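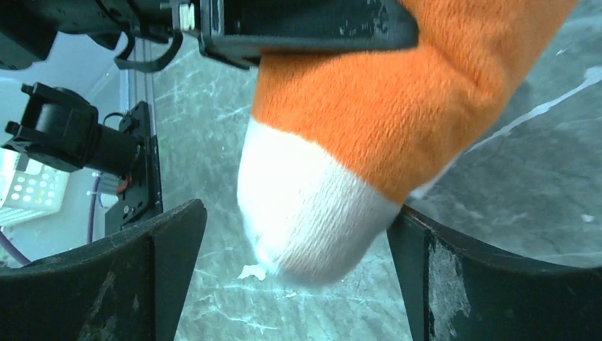 Tuesday, evening

Day two with the Rulletti kit. I spent most of the morning on the plush test and most of the afternoon on towels. Writing this before I forget which settings went with which.

The trial runs out at the end of March and I have to decide whether to keep the kit or send it back. The price for the arm package with two wrist cameras is $2,403. The Zila quote was lower but didn't include the controller, and the person on the phone couldn't tell me what the controller costs.

Soft toys first. I used the orange one with the white tip. Grip force was at the factory number to start, then down 10 percent, then down another 10. The lower setting is the one I'd use. At the factory number it holds fine but squeezes harder than I like on short pile. I ran the pick and lift over and over until lunch and logged each one in the spreadsheet. Five drops for the morning, all at the lowest setting, all when the toy was picked up by the narrow end. I can live with that if I tell it to go for the wide end.

The finger pads worry me more. The Rulletti manual says to replace them when the surface gets rough and doesn't say how rough. A spare pair is not in the box. I wrote to support at 9:30 and got an automatic reply with ticket number 411. Nothing since then.

Lunch was a sandwich over the keyboard. Restarted the Java program that runs the logger, which had frozen again. I don't think that is Rulletti's fault. The logger is mine and it's old.

Towels after lunch. The Coughlan software add-on is supposed to find the edge of a cloth without being told where it is. It costs extra by the month and the trial covers it. On flat cloth it does well. On anything in a heap it takes a long time to make up its mind, and twice it picked a fold in place of an edge. The yellow towel with the white border went better than the orange and white one. I'd guess the border helps, but I haven't tested it on a plain one yet. 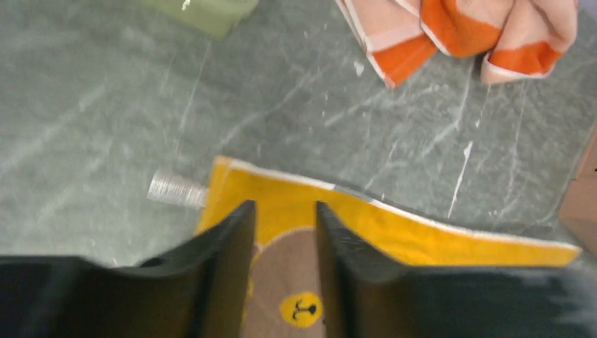 Towel test, wrist camera view, fingers open over the yellow one.

I also had the clear plastic piece out on the stone next to the towel. Tomorrow I want to try small hard things by themselves, without any cloth nearby, so I can tell which part of the system is slow.

Cable routing needs work. The manual shows one clip at the elbow and I think it needs another. I'll look in the drawer for one.

Where I am tonight: the arm is good, the add-on is all right, support is an open question. If ticket 411 gets a real answer by the end of the week I'll probably keep the arm and skip the Coughlan subscription until summer.

Backed up the log at 6:15. Need to buy zip ties and coffee.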